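5/20/26

I've lived within earshot of the Tilow for most of my life and I couldn't have told you where it starts. Up there somewhere, past the farms. So when I heard there was a retired geography teacher in Driltham who has spent eight years walking to the beginnings of rivers (and arguing about them, as I soon found out) I asked if I could come round with a notebook. She said yes, as long as I didn't use her name and as long as I brought my own biscuits.
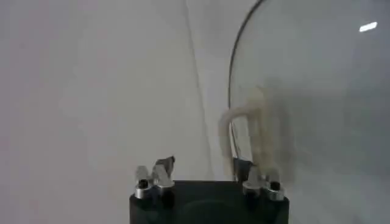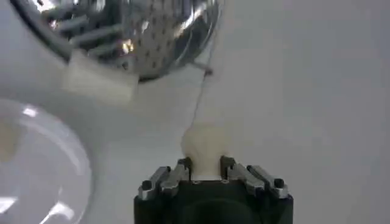

The first thing I asked was the obvious one: where does the Tilow begin? She laughed at me. "Which one do you want? There's the one on the map, the one the farmers will show you and the one people leave flowers at." I'd always had a picture in my head of a single hole in a hillside with water coming out of it, very neat, probably with a fern. It's much more like that shiny metal dome in the second picture, with its rows of small dark holes getting further apart towards the rim. The hill above Driltham lets its water out in lots of little places, closer together in the wet hollow and more scattered as you climb, and any of them could claim to be the start if you were feeling generous. "The map people had to put the word somewhere," she said, "so they put it where there was room to print it."

The flowers are at the lowest of the three, a stone basin beside the old lane, and it's the one she is fondest of even though she's sure it's the wrong one. Every March people walk up from the town with jugs, fill them, and pour the water back in at the bridge. There's a bit of singing. She took her classes up for years and the children were always most worried about whether it was cheating, putting the same water in twice. "I told them the river doesn't mind. I'm not sure that was good science but it got them down the hill."

I wanted to know whether she thought of the place as holy. She took a long time over that one and ate two of my biscuits. "I'm not a religious person. But I lower my voice when I get there, and I've seen big loud men do the same. Somebody built that basin and somebody else has kept it clear, and you feel a bit rude stamping about." In a lot of the places she's been to, the river is spoken of as a woman, usually a mother, sometimes a bad-tempered aunt. The Tilow is a she to everybody over sixty in Driltham and an it to everybody under. I'd never noticed, but I went home and listened to my own family and she's right!

Then we got on to the argument. There are two sensible ways to pick a source, as she explained it. You can follow the longest branch back as far as it goes, or you can follow the branch with the most water in it. On some rivers they agree. On the Tilow they don't. The longest branch is a thin thing that comes in from the west and dries up most summers, and the one with the water is short and fat and comes straight out of the hollow. Take the long branch and the river is 96 miles to the sea. Take the wet one and you lose 12 of them.

"People get properly cross about those 12 miles," she said. "I had a man follow me out of a talk, all the way to the bus stop, telling me his grandfather had farmed on the true Tilow. And he might have done. I only said it was dry when I went."

The talk was part of Festero, the river weekend the town puts on, where she does a slot on names and beginnings and somebody else does one on eels. (The eels are more popular. She has made her peace with that.) It was after one of those that Szűcs, who print the walking maps you see in the library, asked her to check the upper valley for them. She walked it over one spring with the old sheet folded in her coat, and sent it back with so much pencil on it that they rang up to ask which way round it went. The new one shows all three sources with the same small blue dot. She's very pleased about the dots. It took some persuading.

We had a second pot of tea and I asked about the name, as I'd always been told Tilow meant "slow water". She pulled a face. There's a version where it means slow, another where it comes from a word for a boundary, and a third, which she likes best and believes least, where it's the name of a girl who went up to the hollow to fetch water for a sick brother and didn't come back, and the stream came down instead. "You'll find that story on hundreds of rivers with a different girl in it. Sometimes she's running from a husband. Sometimes she's cross with her father. She nearly always turns into water."

Does it bother her, I asked, that she can't give people one answer? "It bothered the inspectors," she said. "They liked a source, a mouth and three tributaries, labelled. I used to teach it that way in the autumn term and then take it all back in the spring, once they'd been up and got their socks wet."

Before I left she drew me a route on the back of an envelope. Start at the basin, go through the gate with the blue string, keep the wall on your left and stop when your boots start making a noise. I went up with my sister a few days afterwards. We found the basin straight away, with a jam jar of primroses in it, and then went wrong at the wall – the other left, my sister says – and came out on the western branch. It was just about running. I could step over it without stretching, and I did, a few times, back and forth, till my sister wanted her lunch.

We haven't found the one on the map yet. The envelope is on the fridge and we're going again when the bracken's down.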